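Can I plug one extension lead into another for a home desk?

Posted by plasonport_pete

I've moved my desk to the far side of the spare room and the only wall socket is behind the door. My four-way lead stops short by a good stretch. I have a second lead the same. Is it all right to plug one into the other? It would run a laptop, two screens, a lamp and, from January, a small heater. The heater says 800 watts on the label. I rent, so I can't have new sockets put in without asking.

Benedikt Lenz

Don't join them. Each extra plug and socket is another place for a poor contact to heat up, and it gets easy to lose track of how much is hanging off the one wall socket. Buy a single lead that is long enough. They are sold in lengths up to 5 metres in most hardware shops, and longer if you ask.

The laptop, screens and lamp draw very little between them. The heater is the one to watch. Plug it straight into the wall, even if that means it sits nearer the door than you'd like. 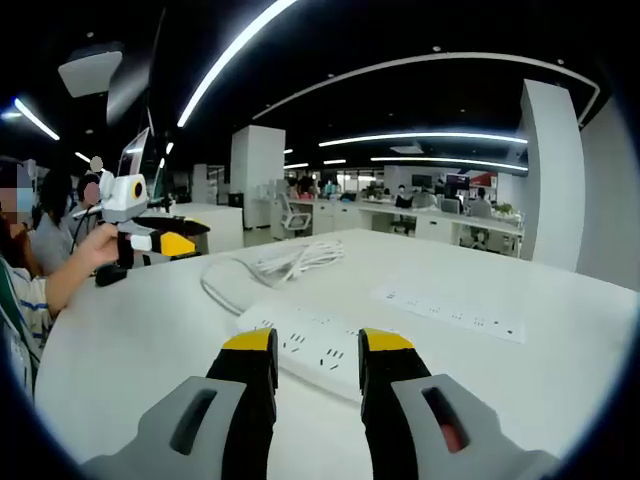 Check the rating printed on the lead as well, and the fuse in its plug. If the lead is on a reel, unwind all of it before use - a wound cable can't lose its heat. Keep it out from under the rug, and don't run it through the doorway where the door can pinch it.

It's still worth writing to your landlord. Mine said yes to a double socket and paid half.

lam_upstairs

I had two joined up for years with no bother. Only a computer and a radio though, no heater. Got a longer one from Emuto in the end because the join kept pulling apart when I hoovered.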